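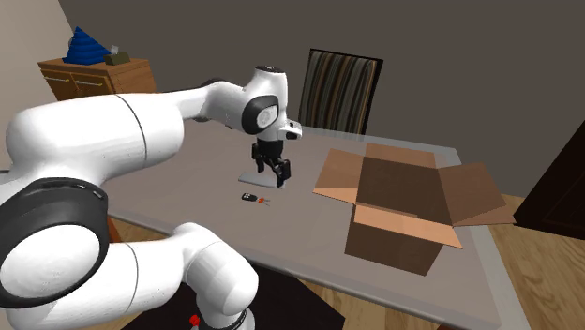

Basement dehumidifier, run it all winter or not?

mossyporch42
Posted Sunday, January 27, 2019
Okay so we moved into a 1950s ranch outside Clarkard in July and the basement was a swamp. Bought a Bruvard the first week and it's been humming away ever since. Now it's freezing out, the gauge says 42 percent down there, and my husband wants to unplug it until spring. I'm nervous — all my fabric is on shelves along the north wall and I do NOT want to find mildew in April. What does everybody else do?

gravelpit
Unplug it. Winter air is dry and your furnace dries it out even more. We shut ours off when the leaves are down and I've never had a problem. You're paying to run a fan.

tinlunchbox
Disagree with gravelpit, sorry. Depends on the house. We're on Hunt Road, down by the creek, and our north wall sweats in January worse than it does in summer. Warm air from upstairs hits cold block and there you go. I lost a whole box of photo albums that way.

gravelpit
A sweating wall is an insulation problem. A dehumidifier won't fix cold block. Also most of them ice up if the room gets too cold, so you could be wrecking it.

tinlunchbox
Never said it fixes the wall! It keeps my stuff from getting musty, and that's all I'm asking of it. Ours is a Cavositz and it has a defrost setting, been through 7 winters.

mossyporch42
It's 60 or so down there because the furnace is in the same room, so I don't think icing is a worry. I did feel behind the shelves just now and the block is cold but dry. Electric bill was $593 for the last two months though, ouch. Hard to argue with my husband on that one.

quiltsandcoffee
That bill isn't all dehumidifier, hon. Ours was $462 for the same stretch and we don't even own one. Can you just set it to 50 and leave it plugged in? Mine at the old house hardly ever kicked on in winter once I did that. And pull the shelves a few inches off the wall, fabric or no fabric.

gravelpit
Fine, I can live with that. Still say it won't run once before March.

mossyporch42
Set it to 50 and dragged the shelves out (found a sock and a very dead cricket). It's been quiet all afternoon. I'll check the gauge before bed and post if it creeps up.

tinlunchbox
Check it after a thaw too. That's when ours jumps.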